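Subject: Re: [tables] Placemats, and which side the stripes go

Thu 16 August

On the tables list, Prosten wrote:
> We have 20 of the woven mats left from November. Do the
> wide stripes go left or right? And does the plate sit in
> the middle of the mat, or over to one side?

Wide stripes to the right, for all of them. The plate goes on the mat, clear of the edges. The order from Munard is 42 more mats in the same gray and white, so please keep the old ones — they will get mixed in.

1. Mat first, then the plate. Hold the plate by the rim on both sides when you set it down, so the middle stays free of marks.
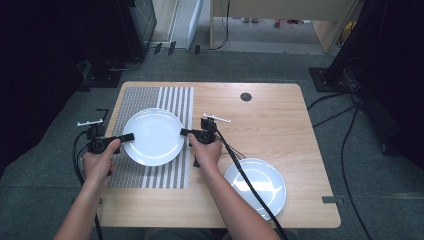 2. Second plate. Leave it on the bare wood until its own mat is down. Don't stack it on the first one, the glaze scratches.

3. Cables. If one runs across the tabletop, move it before the glasses go out. The round hole near the far edge is there for cables.

4. Wiping down. Damp cloth on the wood, dry cloth after. No spray on the mats.

The Drulus plates are a different size and stay in the cupboard for now. I still need a count of those from whoever has the key.

Omoregie tables desk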